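Trostard Neighborhood Craft Circle
Minutes of the December meeting

The meeting opened at 7 p.m. in the back room of the Trostard Library, a little later than planned, as the kettle took its time and several of us were still catching up about the snow. Birdie Achterberg was in the chair and Wendell Calloway took these notes, so please direct any spelling complaints to him.

Minutes of the last meeting
Read and accepted, with one correction. The lemon bars were brought by Wendell's sister and not by Wendell, who would like it known that he never claimed otherwise.

Winter market
Birdie thanked everybody who stood at our table in the drafty end of the hall, and especially those who stayed to fold up the chairs when they could have been home in the warm. The knitted hats went first, as they do every year, and the felt birds were nearly gone by lunch. The pot holders did not do so well. There was a long and friendly discussion of why this might be (the color, the price, the fact that most of us have already given pot holders to everyone we know), and it was agreed to make fewer of them next year and to put the leftovers in the spring raffle.

Yarn and supplies
The Dramer mill shop has kindly offered us another box of odd skeins, mostly greens and browns, if somebody can drive over and pick it up. Wendell will go, roads permitting. Birdie asked that we please wind our leftovers before we put them back, as she spent the better part of an evening untangling a mohair that she would sooner not discuss further.

Storage came up again, as it seems to at every meeting. Most people would like to stay with open bins, so that we can see what we have before we go out and buy more of it. Others find that open bins collect dust and the occasional cookie. We went back and forth for some time and settled on bins without lids for yarn, with the sewing notions to stay in the closed tins.

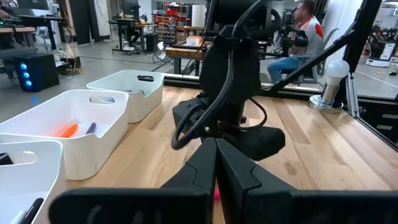 White plastic bins on a wooden tabletop.

Birdie will write up the labels, in large letters this time, and would be glad of a hand from anyone with neat printing.

Beginners' evenings
These will start up again after the holidays, with 2 sessions to begin with and more if people come. Room for 20, bring your own needles if you have them and borrow ours if you don't. Wendell would like to teach socks. It was gently suggested that scarves might be a kinder place to start, and he has agreed to save the socks for the second session, or possibly for spring.

Blanket for the Jamument Street nursery
Coming along beautifully! We are still short 4 squares, and Birdie has the pattern for anyone who has lost theirs. Please check your size against the card template before you bind off, as a few of the last batch came in on the generous side and had to be eased in at the corners.

Other business
A blue umbrella was left behind last time and is hanging by the door. The library has asked us to turn the heater down when we leave.

The meeting closed at 8:40 p.m., followed by ginger cake.

Notes taken by Wendell Calloway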